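Bandeja perforada Graltamano: la caja de agujeros más cara de mi taller

Taller y banco · Reseñas de lectores

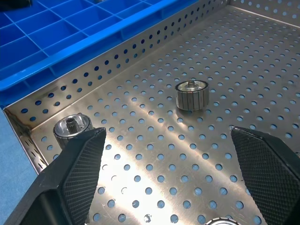
La bandeja con rotores de pie y, detrás, el clasificador azul.

Hay compras que uno no sabe defender en casa. «¿Has pagado dinero por una bandeja con agujeros?» Pues sí, y por los agujeros he pagado bastante.

La Graltamano es de acero inoxidable cepillado, con el fondo y las paredes perforados y el borde superior plegado. Lo del pliegue parece un detalle menor hasta que has tenido una bandeja de canto vivo. Yo tuve una Tisten durante 3 inviernos y todavía le guardo rencor en dos nudillos.

La uso para piezas de motor pequeño: rotores, tapas, casquillos, lo que va saliendo del desengrasante. Escurre bien. El líquido se va por donde tiene que irse, siempre que te acuerdes de poner algo debajo. La primera tarde no me acordé. El tablero del banco lo sobrelleva con dignidad; mis zapatillas, menos.

Los rotores se quedan de pie sin problema si apoyan en la cara plana. Con las arandelas de menos de unos 3 milímetros ya es otra historia: encuentran el agujero con una puntería que no tengo yo con la llave del portal. Para eso está el clasificador de compartimentos que tengo detrás, azul chillón, de Ziltia, que cuesta una fracción y nunca me ha perdido nada que no hubiera perdido yo antes.

Lo malo. El acabado cepillado se raya con mirarlo. A mí me da igual, pero Kauko Seppälä, con quien comparto banco, la ha forrado por dentro con un trapo y ha convertido así una bandeja perforada en una bandeja. Los agujeros, además, retienen grasa en el canto y hay que pasarles un cepillo; Liudmyla Pylypenko mete la suya en el lavavajillas y dice que sale perfecta. De los vasos no dice nada.

Tampoco trae tapa. La venden aparte, en Vītola, y entre una cosa y otra me planté en 212 euros por 2 bandejas con sus tapas. Las tapas siguen en su plástico desde marzo.

¿La recomiendo? Si lavas piezas cada semana, sí. Si lo haces un par de veces al año, usa un colador viejo y no se lo cuentes a quien cocine.

Nota: cuatro estrellas de cinco. La quinta se coló por un agujero, con las arandelas.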